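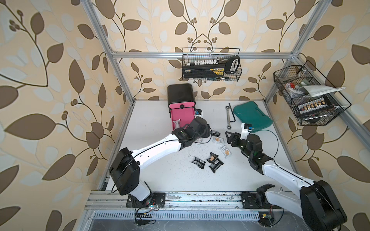

Multi-Adult Caregiving Study: Interim Progress Report to the Van den Broek Fund

June
By the Futport study team

1. Period and status

The report covers the second half of the first grant year. Survey fieldwork in Calholm is closed. Survey fieldwork in Carnau remains open and is one month behind the schedule in the grant agreement. Interviews have started at both sites. Spending is under the planned level for the period, mostly on travel and transcription. One change to the work plan is requested in section 8.

2. Purpose

Futport studies households in which three or more adults take a regular part in raising the same child. The group includes stepparents living near a former partner, grandparents with daily duties, co-parenting arrangements set up by agreement before birth, and adults with no legal or biological tie whom the child treats as a parent. Anthropologists have described societies where more than one man is recognized as a child's father. The study does not test those accounts. It asks a narrower question: how adults in two ordinary towns divide time, money and decisions when more than two of them consider themselves responsible.

The grant agreement lists three outputs: a coded survey file, an interview archive with restricted access, and a set of recommended wording for school and clinic forms.

3. Survey

Invitations went to 900 households, drawn from school contact lists with the consent of the schools. By the close of the period 380 completed questionnaires had been received. Calholm accounts for the larger part. The shortfall in Carnau has two known causes. The first mailing there went out in the week before a school break, and the reminder was printed with the wrong return address. The reminder was reissued, and returns have picked up.

A questionnaire is treated as complete if the respondent has filled in the household grid and at least one of the two decision modules. Partial returns are kept in a separate file and will not be merged unless the respondent agrees to a follow-up call.

The household grid has worked less well than the pilot suggested. Respondents were asked to list "adults who live with the child" and then "other adults who help raise the child." Many listed the same person in both columns, usually a parent who has the child on alternate weeks. Others left the second column blank and then named a grandmother or an ex-partner in the free-text box on the last page. Both patterns can be recoded by hand. The coding rule is as follows: an adult is assigned to the household where the child spent the night before the form was filled in, and to the second column in all other cases. The rule is crude. It produces an odd result for families who complete the form on a changeover day, and those cases carry a flag in the file.

The question on fatherhood was revised once. The original asked for "the child's father" and allowed one entry. The revised form asks for "any person the child calls father, dad or a similar name" and allows up to four. Respondents who received the original were sent the revised item on a single sheet. Where the two answers conflict, the later one is used and the earlier one is kept as a separate variable.

4. Interviews

The target is 80 interviews across both sites. The first 20 have been held and transcribed. All were with adults. The protocol calls for interviewing each adult in a household separately, with the same interviewer where possible, and for no interviewer to repeat to one adult what another has said.

Separate scheduling takes more time than planned. Adults in the same network often live at different addresses and work different shifts, and in several networks one adult agreed while another declined. The protocol as approved would exclude a network if any adult declined. Applied strictly, this would remove most of the separated couples and leave a sample in which everyone gets along. The ethics panel has accepted an amendment under which a network stays in the study if at least two adults take part, provided that no identifying statement about the person who declined appears in any output.

Early coding is limited to the decision modules. No findings are reported at this stage, but three points affect the instruments and should be noted.

Money is discussed more readily than discipline. Interviewees gave detailed accounts of who pays for shoes, dental work and phone contracts, and short or guarded answers on who may say no to the child. The order of the guide has been changed so that discipline comes after the section on daily routines.

Labels vary within the same network. A man may be "Dad" to the child, "my husband" to the mother and "her new guy" to the biological father. The transcripts keep each label as spoken. The codebook adds a neutral role code beside it.

Adults who joined a child's life late tend to underreport their own part. In the time-use section they described driving, cooking and homework as "helping out," and placed themselves at zero hours on the caregiving scale. The interviewer now asks for the previous weekday in order, from waking to bedtime, before showing the scale.

5. Forms and wording

Work on the third output began with a collection of enrollment, emergency contact and consent forms from schools and clinics at both sites. Almost all have two fields for parents or guardians. Some add a field for "other," with no space to state what the person is allowed to do. A few ask for mother and father by those names and do not accept an incomplete entry online, so users type something to get past the screen. Staff at one Carnau clinic keep a paper note clipped to the file for families the software cannot handle.

Draft wording has been prepared that separates four matters the present forms run together: who has legal authority, who should be called first, who may collect the child, and who wishes to receive letters. The draft allows a different list of names under each. It has been read by legal advisers once and is being revised on the point of legal authority, where the draft was too loose. Testing with families is set for the next period.

6. Data handling

Survey and interview files are stored separately, and the key linking them is held offline. Access to the key is restricted to the data manager and one alternate. One incident was logged. A transcript was sent to the correct transcriber with a street name left in the file title. The file was withdrawn, renamed and reissued, and the naming step is now done before upload. The incident was reported to the ethics panel, and no further action was required.

7. Risks

The main risk is uneven response between the sites. If Carnau stays low, comparisons by town will be dropped from the analysis plan and the survey will be reported as one sample with site as a control. A second risk is dropout between interview rounds. Networks change: people move, separate, or stop speaking. A network that loses an adult will be followed through those who remain. A third is overinterpretation of the fatherhood item. It records what a child calls people, as reported by an adult, and supports no statement about biological or legal paternity. A note to this effect will be attached to the variable in the released file.

8. Change requested

The team asks to move unspent travel funds to transcription and hand coding. Most interviews in Carnau have been booked on the same day of the week, usually Tuesday, and this has cut the number of trips. Hand coding of the household grid was not in the original budget. The total grant is unchanged.

9. Next period

- Close the Carnau survey and lock the file
- Complete the first round of interviews
- Test draft form wording with families at both sites
- Deliver codebook version two to the Fund for comment

The financial statement is sent under separate cover.

Recent items
Multi-Adult Caregiving Study: Inception Report
Household Grid: Notes from the Calholm Pilot
Amendment to Interview Protocol, Summary
Stepfamilies and School Paperwork: A Short Reading List
Carnau Fieldwork Notice for Participating Schools

Contact Futport | Copyright Futport | Back to top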